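Shoe Shelf Opens at Brorkmont Community Hall

Brorkmont has a new spot for shoes that still have plenty of miles left in them! The shoe shelf opened this month inside the Pavlović Street hall, and neighbors dropped off 87 pairs on the first morning alone – boots, sneakers, church shoes, even tap shoes in a child's size.

The idea is simple. Bring a clean pair, take a pair that fits, or do just one of the two. Everything is sorted by size and set out on small racks, with the everyday pairs down low where kids can reach them.

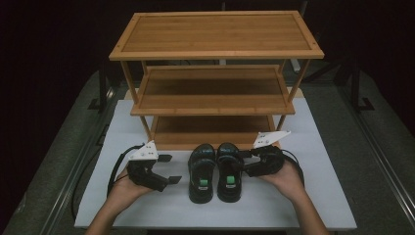 Black sandals with green labels on the insoles, in front of a three-shelf bamboo rack.

"People come in for rain boots and go home with dancing shoes," said Nermina Omerović, who runs the shelf and tries to match every stray left with its right. "I love that part!"

Sandals have been going fast with the warm weather, and Omerović would be glad to see more of them, especially in larger sizes. Kids' sneakers are welcome all year. Please tie laces together and leave the boxes at home, as closet space is tight.

The shelf is open every morning until noon, through the side door facing the parking lot. There are 15 more pairs of winter boots in the back closet – ask at the desk if you want to plan ahead for the snow.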